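Filling the grasp set, second try

I spent most of July collecting simulated grasps for Omira, the small picking model Judit Sárközi and I have been training in the evenings. The first set had 202 episodes and I threw out 76 of them. In most of those I had started recording before the objects settled after the drop.

The new set uses the tiled room. Objects get scattered on the floor, I drive the gripper with a game controller, and everything is logged from the wrist camera.
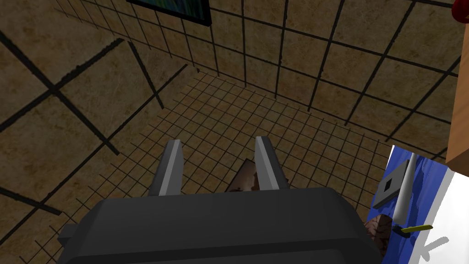

I do each layout 7 times from different starting poses and then reshuffle. Kálmán Szalai told me to vary the approach angle more than the objects, so that's what I've been doing. It's slower. My left thumb is sore.

Brown blocks are easy. The boxing glove is a pain, partly for its shape and partly because the contact settings I copied from our old Gatow project were made for hard parts. I ended up coming at it from the cuff end in most runs. The framed picture is thin, and when it's flat on the floor I still don't have a good way to get a finger under it. I keep the failed tries in a separate folder. Judit wants to train on them too, and I haven't decided.

I also turned the lights down for part of the set. The first model did badly in dim rooms and there were hardly any dark episodes in the data.
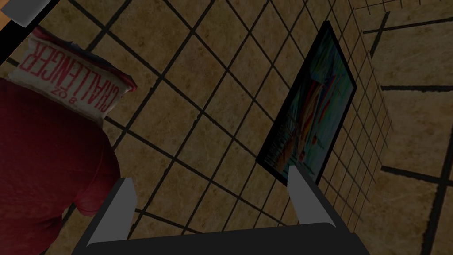

What's left

I want 100 clean episodes before we retrain. Bence Rácz has offered to drive some of them, which would help, as every grasp so far has my habits in it.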